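**Re: moving out of Closton, landlord keeping part of the deposit??**

**dardo_s** - 8 Oct 2019

ok so moved out end of May, landlord (Breltora Property) sent back the deposit minus 1,028 dollars. Says carpet plus "repainting throughout". I was in there six years. Six! Paint was already chipped by the radiator when I got the keys. No itemized list, just the one number in an email. Anyone delt with these people?

**aldana.d**

Yes. Same building, 2nd floor. They tried the paint thing on me too. Ask for receipts in writing, not on the phone. They go very quiet when you ask for receipts.

**pojeda**

Devil's advocate - did you paint any walls yourself? Read your lease. Mine says any color change is on the tenant. They were fair with me, I got everything back but 91 bucks for a broken blind, and I did break the blind.

**dardo_s**

One wall in the bedroom, pale green, and I have an email from 2015 saying fine. So one wall maybe. Not "throughout".

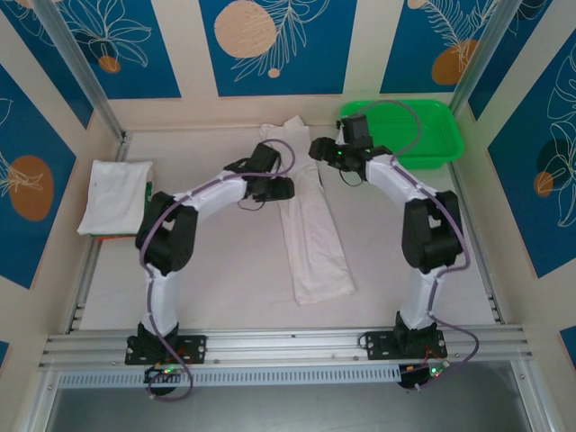 Also the carpet was used when I moved in. There's a stain by the closet on the move-in checklist, signed by both of us. Found the checklist last night in a box with the tax stuff.

**aldana.d**

Then you're in good shape. Carpet wears out. They can't bill you for a brand new one after six years.

**pojeda**

Depends on your state. And depends on the stain vs. whatever you added to it. Pets?

**dardo_s**

no pets

**nelida_a**

I did small claims against a different landlord, over on Escobar St. Total deposit was 3,000, they kept all of it. Took a morning. Bring printed copies of everything, the judge did not want to look at my phone. I got most of it back, not all.

Before filing, send a demand letter, certified mail. Give them 10 days. Short letter, dates and amounts, no name calling.

**pojeda**

Disagree on going straight to a demand letter. Call the office, ask for Damián Vergara, he's reasonable. People go to war over stuff a phone call would fix.

**aldana.d**

I called him three times. "Looking into it". Put it in writing.

**nelida_a**

^ this. Call if you want but then email him what he said the same day.

**dardo_s**

ok. Letter goes out tomorow, asking for receipts and the checklist attached. Will offer to pay for the green wall, thats fair I think.

**pojeda**

That's fair. Keep a copy of the mail slip.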